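23 October 2024, open day at Zillis

Home from the Zillis open day and writing this down before I lose it, so sorry for the order. The badge they gave me said visitor 132, and I'd guess the hall was about as full as they could stand. They're doing it again in November and I'd go back just for the laundry corner!

First thing through the door was the Windier booth (sorting line, parcels, very loud). Fast, sure, but you watch it for a minute and you've seen it. They kept repeating 800 items an hour and I didn't get to ask what happens with soft bags. Somebody from our side should write to them about that.

Then Lei, the humanoid, down on the floor with a washing machine. This is the one I wanted. I stayed for two full runs and would have stayed for more if the crowd behind me hadn't been pushing. The job is ordinary stuff, get things off a tray and deal with the machine, and the Zesine people who built the hands were happy to talk the whole way through it. Five fingers on each side, and they swear by the thumb. Their line is that cloth is easy compared with thin plastic, which slides and folds on you and is see-through on top of that, so the vision has a bad day too. I believe it. Our own gripper tests with film went nowhere this spring.

Stuff I asked and scribbled on my hand:
- cycle time: they wouldn't say, "depends on the load"
- fingertip pads get swapped every 4 weeks
- no force sensing in the palm yet, only the fingers
- glass door is the worst thing for their depth data (same as ours, ha)

For us: try the crumpled bag test again, with the thumb doing the pressing and the fingers kept out of the way. Also ask Zesine for the pad material, they said they'd send a sample if I email. And bring a folding stool next time, my knees are done. 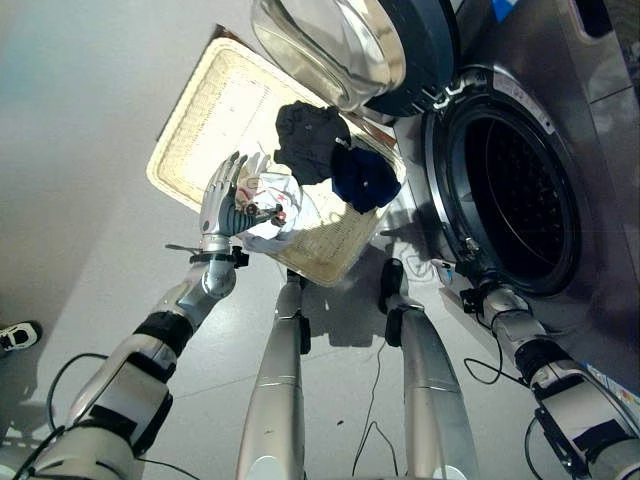
*Lei at the washer, plastic bag in the left hand, tray with the gray and navy cloths behind it*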